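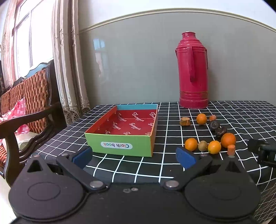 The hand-held gripper at the sorting table, with the fruit, the thermos and the cardboard box.

Every supplier pitch I've sat through this year ends with the same number. Zitside's was 27 grippers tested, one winner. I asked Yoshinori Hirano what they'd been tested on, and he said blocks. Foam blocks, all one colour, all one size.

Give me oranges and a chunk of carrot. An orange rolls when you touch it off-centre, and a carrot stub standing on end tips over. We tried the blue-padded fingers on fruit for most of December at Dostbridge and I still couldn't tell you if they beat the cheaper pair. Dalva Sampaio reckons they do. Her log says 69 clean picks, but she chose the order, and she's very good with her hands.

That last part bothers me most. A person squeezing a hand-held tool makes up for a lot of bad design. Put the same fingers on an arm, have a stranger set the table, then show me the score. Until Zitside does that, I'd keep the chequebook shut.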